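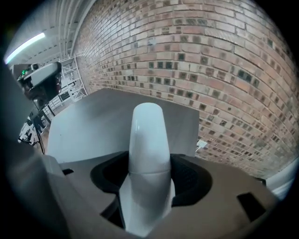

Pose tracking drifts when the gripper faces a flat panel

Forum: Perception and localization
7 replies

dieptang
Hello all. I am Diệp Tăng, I work on the tracking software for our hand-held grippers at the Pretcombe site. We run visual-inertial odometry on the fisheye camera. When the tool comes close to the gray panel, the position starts to slide, up to 42 mm over one recording. When I turn away it does not come back fully. The IMU calibration is from December. Which parameter should I look at first?

ollden_r
Did you mask the housing and the finger? They move together with the camera, so any feature on them tells the solver that you stand still. That glossy finger has a bright highlight on it, and corner detectors love those.

dieptang
I mask the housing, but with a fixed polygon. The finger is not inside it — I thought one finger was too small to matter.

kestrel_loop
I don't agree that the mask is the main problem. The panel has no texture and it sits in the middle of the view. All your good points are on the brick wall, and bricks repeat. I would bet on wrong matches, one brick over. Try a stricter ratio test before you draw masks.

ollden_r
Those bricks are mixed, pale ones with dark ones scattered between. It is a better wall than most. Mask first, it costs you 12 lines of code.

kestrel_loop
Descriptors work on small patches. A mortar corner looks like the next mortar corner, whatever the color of the brick. Also check your lens model. If it is fitted only to 165 degrees, the points near the black border are wrong, and that is where the wall ends up.

dieptang
Thank you both. I replayed the same log in Tiêu with only the finger masked, and the drift went from 42 mm to 30 mm. Then I added the stricter ratio test and it became 12 mm, but tracking was lost two times in front of the panel.

ollden_r
Lost tracking is at least visible in the log. Can you let the IMU carry it through those gaps? And please post the config, I want to compare it with our Zollville one.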